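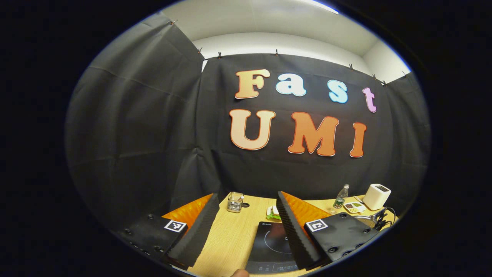

Iñaki Barroso
Member, Home and Sewing section

Asked 28/07/2021

How to stop black curtains from making a line where they meet?

Hello everyone. I have hung black cloth on three sides of a small room, for my daughter who records her theatre monologues at home. The cloth is held with clips at the top. My problem is the creases. I bought the fabric folded in a packet and the horizontal lines do not want to go away, even after one week hanging. Also at one corner the white of the wall is showing between two pieces. I paid for 9 metres and I would not like to buy more. Is it safe to iron polyester? I don't know the exact colour name, only that the shop (Rastano) wrote "black, matte".

2 answers

Josée Marchand
Helpful member, 1,106 points

Iron on the lowest setting, on the back side, with a cotton tea towel between. Try first a small corner, please. Polyester becomes shiny if the iron is too hot and you cannot repair this. A garment steamer is better if a neighbour can lend you one. Steam from the top to the bottom and let it hang overnight before you touch it.

For the corner, overlap the two pieces by the width of a hand and put one clip through both. I did mine like this in October and it still holds.

Vega Escobar
New member

Just wash it, mine came out fine. But do not use the dryer, I lost 5 cm of length.

Comment from Iñaki Barroso: Thank you Josée, I will ask my brother Abilio for his steamer. Vega, was yours also polyester?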